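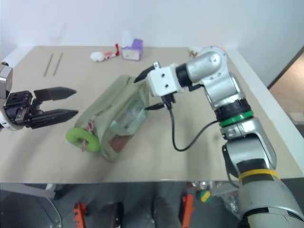

Okay, so I finally sat down with the spreadsheet and the shop pictures on the same evening, and this page is what came out of it. Wai-kit Leung asked me to put the equipment wish list somewhere everybody at Ollell could read it before we vote on next year's money, and a gallery seemed friendlier than another attachment! Only one picture on the page so far. The rest of the slots have their captions written, so scroll through and argue with me in the comments.

**The two-arm table**

Two arms on one table, one reaching in from each side, with a green zippered pouch lying between the grippers. Soft bags with zippers are the kind of job I want the budget built around, which is why the pouch gets top billing and the hard plastic bins don't.

I get asked a lot why we'd pay for a second arm. Well, try opening a pencil-case sort of bag with one hand and no table edge to push against. Florkby quoted us for a single-arm cell and for a pair, and the pair came in 41 percent higher (I'd braced for double). Lapiņa hasn't sent numbers for the pair yet. Hsin-yi Yang is chasing them.

**Fingers** *(picture to come)*

The ones above are black and come to a point. I like a pointed finger for a zipper pull and I like it a lot less for anything squashy, so the plan has a line for 6 spare sets in mixed shapes. Pascual Quiroga wants wide pads in there too. Fine by me, as long as they come out of the same line and we don't invent a new one in November like last time.

**Cables** *(picture to come)*

Look at that big gray loop hanging off the wrist of the right arm. I have put cable clips and sleeves in the budget as their own item, with a real dollar figure next to it, and I'd ask you all not to cross it off just because it's small. Every quote I've read treats cable dressing as something that happens by magic. Ya-wen Wan did the routing on our last cell and it took her 2 full days, plus a hardware store run on her own card. (Ya-wen, you still owe me that receipt.)

**The table itself** *(picture to come)*

Light top, metal frame, plain wall behind it. Florkby lists the table as an option and so did I, until Kai-wen Leung pointed out that the folding ones in our back hall wobble if you set a coffee down. It's moved to the must-have column now. I also added 34 dollars for a set of leveling feet, and that is the least controversial thing in the whole plan.

**Stuff to practice on** *(picture to come)*

There's a purple and white box and a little soft toy-looking thing toward the back of the table, and that's the sort of mix I'd like us to buy: cheap, different shapes, easy to replace. Please send me suggestions! Fabric things especially, and anything with a see-through panel like the one on the pouch, as I want to find out how the Wanance camera package copes with shiny plastic before we pay for the full license.

Still open: training hours, the service contract, and whether shipping from Lapiņa includes the crate.

Last edited 4 May 2024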